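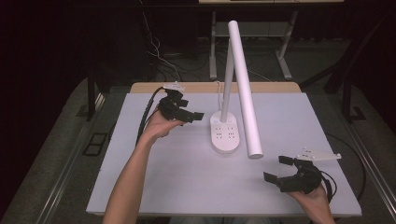

Varnico is a demonstration workshop in Neagu run by the firm Bokico, which sells automated packing and inspection cells for small household goods. At the workshop, people carry out everyday handling tasks with hand-held grippers, and the recorded motions are used to train robot arms for Bokico's cells. It employs 30 people, most of them former packers and testers.

History

Bokico ran a manual packing line in Neagu for desk lamps, power strips and small kitchen appliances. When the line was partly automated, the firm kept the building and turned one floor over to recording. Emanuel Jitaru, a former shift lead on the line, drew up the first task list. The name Varnico was taken from the street entrance of the old plant. A second site, in Edov, opened in August of the following year and handles heavier goods.

Work

An operator stands at a table with a gripper in each hand and handles one product through a set of short tasks, such as turning, lifting or setting it upright. Each gripper has two flat fingers that open and close, so the operator has to do without the use of separate fingertips. Products with a tall stand or a loose cord are considered harder than boxed goods and are given to experienced staff.
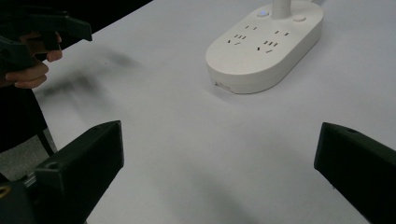 Desk unit with power outlets on a work table at Varnico.

A recording session lasts 30 minutes and is followed by a break away from the table. A product stays on the task list until 1000 usable recordings have been made. For items with cords the number is 2000.

Effects on staff

Packers on the old line were paid partly by output. Operators receive a fixed hourly wage, and rejected recordings do not reduce it. Night work ended with the change, although a Saturday shift remains. Some former packers left during the first months, mainly over the loss of output bonuses.

Wrist and forearm strain is the most common complaint. Staff asked for lighter grippers and for tables of different heights, and the tables were replaced first. Operators may also mark a task as unsuitable for automation, in which case it stays with the manual packing team in Edov.

See also

Bokico
Edov packing plant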